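Teltitz mattress topper, king size: review after a winter of use

I bought the Teltitz topper in February, when our mattress had reached the stage where both of us rolled towards the middle but replacing it was out of the question. A new mattress of the sort we have now was priced at 1,017 in the shop we got it from. The topper was a good deal less than that, even with delivery. I paid for it myself and have no connection with the company.

What it is

A slab of foam in a quilted cover with a zip down one long side and elastic straps at the corners. There are two versions, soft and medium. I chose the medium. It also comes in a thicker depth, which I did not try, as our fitted sheets were already tight and I did not want to buy a whole new set.

Delivery and unpacking

It came rolled and squashed in plastic, in a box that one person can get up a flight of stairs with a bit of swearing. The instructions say to cut the outer plastic with the blunt cutter supplied. The cutter is useless. I used kitchen scissors and kept the points well away from the foam.

Once out, it looked far too small. The corners were the last part to come up and stayed thin until the following evening. The leaflet tells you to leave it flat overnight before sleeping on it, and I would take that seriously. We slept in the spare room that night.

Smell

There is one. It was strong on the first day, like the inside of a new car, and faint by the end of the week. We kept the window open and it was cold. If you are sensitive to that kind of thing, unroll it in a room you can shut off.

Comfort

The dip in the middle has not gone, but I no longer notice it when I lie down. The topper spreads it out. My hip used to ache on the left side by morning and that has eased a lot. My husband, who is heavier than me and sleeps on his back, says it made less difference to him and that he would have gone for the thicker one.

Edges are the weak point. If you sit on the side of the bed to put your socks on, the foam squashes right down and the whole topper wants to slide out from under you. It springs back, but I can see that edge going first.

Heat

I had read complaints that foam toppers make you sweat. In winter I had no trouble at all. On the first warm nights I did wake up hotter than I would have liked, and swapped the duvet for a thinner one, which was enough. The Kaewsai wool topper we had years ago was much better for this, but it went flat in no time and could only be dry cleaned.

Does it stay put?

Mostly. The straps are long and a bit slack on our mattress. By the end of a week the topper has crept a little towards the foot of the bed and I pull it back when I change the sheets. A friend, Barış Coşkun, has the same one on a bed with a slatted base and told me to tie a knot in each strap. I did that and it creeps less.

Sheets and fit

Our ordinary fitted sheets still go on, but only just. The cotton ones with elastic all the way round are fine. The cheaper ones with elastic at the corners only pop off at the head end, always on my side. If you are buying sheets to go with it, measure the mattress and the topper together and go for a deep one.

Plain sheets also wrinkle more on top of it than they did on the bare mattress. I don't iron bedding, so this is not a great worry, but if you like a smooth bed you may find it annoying.

Washing

The cover comes off and can be washed at a low heat. It takes two people to get it back on. Ours dried slowly on the airer and had not shrunk as far as I can tell. The foam itself must not be washed, so I put a waterproof protector over the lot. Mine is a Prendier and it does rustle slightly when you turn over.

Customer service

I had to ring them once, about a missing strap clip. I waited a long time to get through, then the person was helpful and the clip came in the post. They did want the batch number, which is printed on a label inside the cover. Write it down before you put everything together.

Compared with the Molard

My sister has the Molard, which is softer and feels nicer for the first five minutes. I slept on it over a weekend and woke up with a stiff back. If you sleep on your side and are fairly light you may prefer it. It also has better straps.

Would I buy it again

Yes, for a mattress that is tired but not finished. I would pay extra for the thicker one and get two deep sheets at the same time. It will not rescue a mattress with springs coming through, and I would not put it on a child's bed, where the edge would get sat on all day.
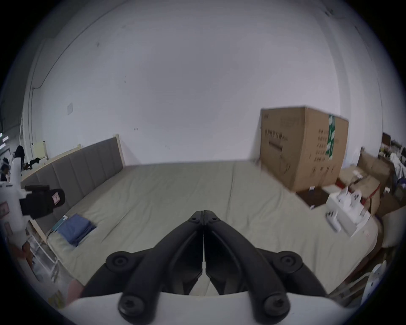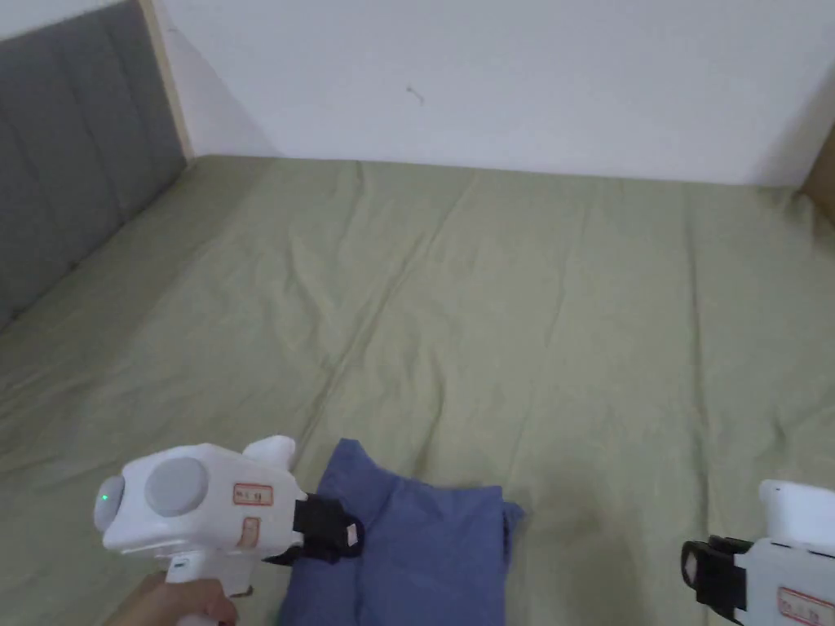
Second photo: green sheet on the bed, with the grey padded headboard on the left.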